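Film and Its Afterlives, week 3: Toys, Sequels and the Home Release
Handout to go with Monday's lecture. Tutor: Vy Lương 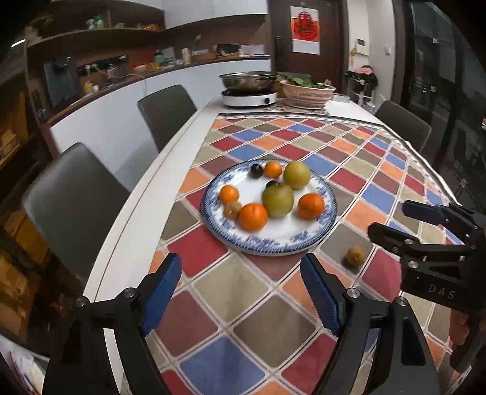

A director's commentary is a piece of advertising recorded after the advertising budget has been spent. Keep that in mind when you listen to the track on Bronavport, our set film for this week, where Tudor Moldovan claims that every colour in the banquet sequence was "mapped" to a character. Maybe it was. But try the method on any patterned tablecloth, say one printed with diamonds of red, orange, blue and beige, with a white plate of fruit standing on it, and see how quickly you can find the hero, the traitor and the doomed brother. You will manage it in a minute or two. A reading that works equally well on somebody's dining table tells us very little about the film.

What the extras say

The two-disc release has 190 minutes of extras, longer than the film. Most students come away from them impressed by how hard everyone worked. I don't doubt it. Hard work is not evidence of a good decision, and the making-of never shows a decision that went badly unless it was put right by the last reel.

Things to listen for:
The word "organic" used of an effect that was built on a computer.
Praise for the studio from people still under contract to it.
Any mention of the script. (There is one, at the start of disc two, and it is short.)

Numbers

The sleeve says the film has 388 effects shots. Fongchan Wattanapong, who ran the effects team, says "around 600" in her interview. Nobody on the disc explains the gap. It may be that one figure includes clean-up work such as wire removal and the other doesn't, but that is my guess and you should not quote it in an essay. What you may say is that the figure is used both times as if it measured quality.

The toy question

Bronavport started life as the back story for a line of model airships made by Gunero. Lộc Cao's chapter in the reader argues that the film "rises above" this. I would ask what it rises above, exactly. The airships get more screen time than the crew, they change colour halfway through, and the second colour was in the shops by September. Thắng Tô's reply, printed straight after, is ruder and I think closer to the truth, though he ignores the harbour scene, which sold nothing and is the best thing in the film.

Before the seminar

Watch the harbour scene twice, the second time with the commentary on. Write down one thing the commentary made you see and one thing it stopped you noticing. Keep it under 80 words.

Read Cao and Tô in that order. The Đinh essay is optional and heavy going.

Disc one sticks at the menu on the library's older player. Use the other one.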